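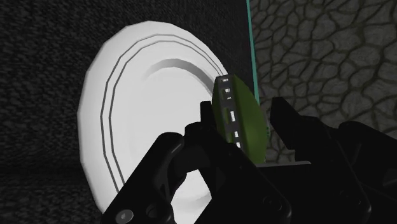

4. Plate form and reported portion size

4.1 Background

Work on how much people serve themselves has mostly looked at the width of the plate. The earlier sections of this paper followed that habit, comparing the wide and narrow plates used in the Cumiven canteens. In the interviews, though, diners seldom spoke about width. They spoke about where the food was supposed to stop. One diner at the Stestine site said she filled her plate "up to the line" and had done so since school, where the line was painted blue. Others used words such as edge, lip, step or bank for what seems to be the same thing.

We call this feature the inner boundary. It may be a change of height, a printed band, a groove or a change of glaze. A plate can have more than one, and they need not agree with each other. The plate in Figure 3 has two thin dark grooves running parallel to the outer rim and, further in, a raised ridge that forms an inner ring. A diner who fills to the ridge and a diner who fills to the grooves would both be able to say that they had stopped at the line.

Unnithan (in an unpublished canteen survey) kept rim decoration and rim height as separate codes. We have done the same here, although the two were hard to separate in the older stock.

4.2 Sites and material

Observations were made at 4 canteens: two in Cumiven, one in Stestine and one at the Prullau teaching hospital. All served a hot midday meal from a counter where diners helped themselves to the side dishes. The main item was served by staff and is left out of the analysis. Observation began in October and stopped when the Prullau kitchen changed its menu cycle.

In all, 2,432 trays were recorded. Of these, 968 could be matched to a short questionnaire filled in at the table. The rest were used only for the plate coding. Trays with two plates, trays with a bowl in place of a plate and trays carried for another person were recorded but not matched.

Plates were coded by Folasade Ibrahim and Lotte Verschueren, working separately. Each plate type was given a code for width, rim width, inner boundary (none, flat or raised) and decoration. They disagreed mainly over worn plates, where a printed band had faded on one side. These were settled by looking at an unused plate of the same type from the store cupboard. For one Stestine type there was no unused plate left, and it was coded as flat.

4.3 Questionnaire

Diners were asked to say how large their helping of side dishes was, using a five-point scale from "much smaller than I usually take" to "much larger than I usually take". They were then asked to estimate its weight. Nélida Cáceres ran the first round and reported that many diners found the weight question odd - several left it blank, and a few wrote a price. For the later rounds a covered dish holding 300 g of boiled rice was placed by the till as a reference, with a card giving the weight. We have kept the two rounds apart in the tables.

The questionnaire also asked what kind of plate was used at home. Answers were free text and very mixed. Some people named a pattern or a shop, and some drew the plate in the margin. The drawings were useful. Most showed an inner ring of some kind, even where the written answer said only "plain" or "ordinary white".

4.4 Observations

Diners using plates with a raised inner boundary tended to describe their helping as close to what they usually took. Those with a flat printed band were more spread out in their answers, and those with no inner boundary were more likely to leave the question blank. We can't say from this that the boundary changed how much anyone took. The plate types weren't shared out evenly between sites, and the Prullau canteen, which had most of the raised types, also had the shortest queue and the most regular diners.

Sauces complicate the picture. A raised ridge holds liquid, and on days with gravy or stewed vegetables the rim was usually left clear whatever the plate. On salad days food was often placed on the rim itself, mostly bread or a slice of fruit. Núñez makes a similar point about soup plates used for dry food, and Ximena Lagos, who read an early draft, suggested coding wet and dry days separately. This was done for the Cumiven sites only, as the menus for the other two had not been kept.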